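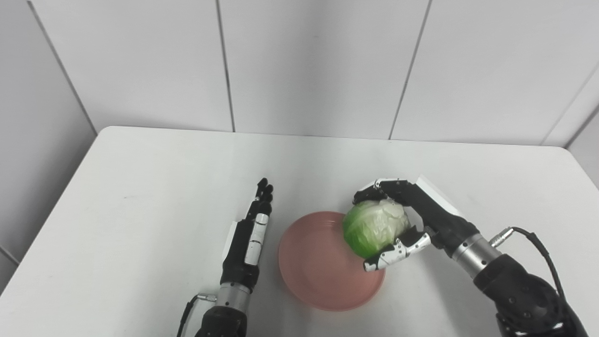 Cabbage over the plate, held in the right hand.

Kitchen tips: before you spend money on a pair of robot arms

I get more letters about this than about knife sharpening these days, so let me put down what I'd tell a friend over coffee (and then you can go and ignore half of it, as my friends do).

Start with the table. People fall in love with the arms and give the table whatever is left in the envelope, and it ought to be the other way around. You want a smooth, plain top with plenty of clear space, and you want it sturdy enough that it doesn't shiver when an arm stops short. Measure your doorway too. We had to take ours in through the back porch, legs off, in the rain.

Next, think hard about hands. A simple two-jaw grip is cheaper and will do nicely for jars and boxes. If you cook the way I do, with cabbages and squash and lumpy things from the garden, fingers that curl are worth saving up for. Before you sign anything, write down the 5 foods you handle most and ask the seller to try every one of them while you watch. I brought my own to the Dotora showroom in a tote bag, and they were very good about it!

Ask whether you need two arms on day one. The second is lovely for holding a bowl steady, but plenty of kitchens could start with one and leave room on the table for its partner. Do ask for the later price in writing. The Skaltcombe people gave me a quote good for 30 days, which was just long enough to talk it over at home.

Now the little costs, which add up faster than you'd think:

- Spare cables. Look at where they leave the wrist and leave slack for the bend.
- Fingertip covers, if your model takes them. I set aside $77 a year and usually spend it.
- Plates. Buy plain ones with a low rim, in a color that stands out from the table, and get a few extra.
- A service visit. Some 3 hours' labor is what McGrath put on my estimate.

Keep all of it on one sheet of paper taped inside a cupboard door, with the date of each purchase. Mine has gravy on it, but I can still read it.

If you can wait, wait until September. Restovville has its equipment sale then, and the floor models go first, so call ahead and ask which ones come with their wrist parts and cables included.

14 comments | 52 shares
Contact us | © 2022 Restovville Kitchen Notes | Back to top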